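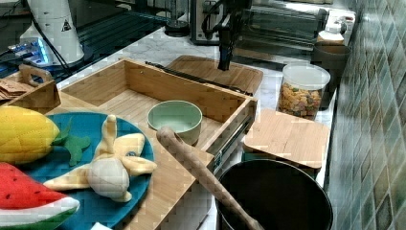

Merberg Unik stovetop pressure cooker: review

Six litres, stainless steel, £52 from Agarwal on the high street
Reviewed by Ruwan Selvanayagam

The Unik is the cheaper of the two pressure cookers Merberg sells and the only one that Agarwal keeps on the shelf. It has no timer, no screen and no plug. You put it on the hob, lock the lid, wait for the valve to rise and turn the heat down. I bought one in January to replace an aluminium cooker with a handle that had worked loose once too often, and have used it most days.

In the box you get the pan, the lid, one spare sealing ring, a steaming basket and a thin booklet. The booklet is mostly safety warnings in several languages. The cooking times fill one page, and some of them are wrong. More on that further down.

It is a heavy thing. On my scales it came to 3,538 g with the lid on and nothing in it. If you have sore wrists, lift one in the shop before you pay, and remember that you will be carrying it to the sink with soup in it. There is a small second handle on the far side, which helps, but it is short and I can only get three fingers round it.
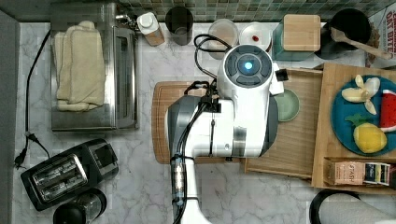
GRIRKINE, Wed 8 February

Cooking

I mainly cook dried beans, lentils and cheap cuts of meat, so that is what I have judged it on. Chickpeas soaked overnight took 14 minutes at high pressure and came out soft but whole. The booklet says 25, and at 25 I had mush. Kidney beans I boil hard in the open pan first and then cook under pressure, and they have been fine each time.

Beef shin in big pieces wants longer than the booklet says. It gives 30 minutes. At that point mine could be cut but was still chewy in the middle, and another quarter of an hour put it right. I now brown the meat in the Unik itself. The base is thick enough to do this without scorching, provided you use a medium heat and don't crowd it.

Rice is possible but I have gone back to an ordinary saucepan. The bottom layer caught twice and the time saved is small once you count getting up to pressure and down again.

Stock is what it does best. A chicken carcass, an onion, two carrots and enough water to cover, under an hour from start to finish, and the kitchen windows don't steam up the way they do with an open pot. The fill line for liquids is two thirds of the way up, so a six-litre cooker gives you four litres of stock at most. For beans the line is at half.

Lid and valve

The lid slides on from the side and locks with a lever on the handle. For the first week the lever was stiff enough that I checked the booklet to see if I was doing it wrong. A smear of cooking oil on the sealing ring made it easier, and it has loosened since.

There are 3 positions on the valve: low, high and release. The markings are small grey lines on grey steel. In evening light I can't read them and go by feel. A dab of paint from the factory would have solved this, and I may do it myself with nail varnish.

Release is fast and noisy. The steam comes out away from the handle, which is where you want it, but if your hob is under wall cupboards, turn the cooker so it vents into the room. My old one sprayed starchy water over the tiles when I did lentils. The Unik does this too, a little less.

Cleaning

The pan can go in the dishwasher. The lid can't, and the ring has to come out and be washed separately. It holds on to smells. Mine smells of cumin whatever I do, though I haven't tasted it in anything. The inside of the base went rainbow coloured after the second use and a spoonful of vinegar took it off.

Spares

Agarwal had sealing rings in stock when I asked but would have to order a valve. They couldn't give me a delivery time. Merberg's website lists both, along with a replacement handle that is fixed with a single ordinary screw. That was the part that failed on my old cooker, so I was glad to see it.

Gas, electric and induction

I have gas. The base is marked as suitable for induction and my sister tried it on hers, where it came up to pressure a couple of minutes quicker and hummed. On her slow solid plate in the caravan it took so long to come back down to a simmer that she had to move it to a second ring.

Good points: solid base, quiet once up to pressure, spare ring included, handle can be replaced.
Bad points: heavy, valve markings hard to read, poor timings in the booklet, short second handle.

Four out of five. I would take off less if the booklet were better.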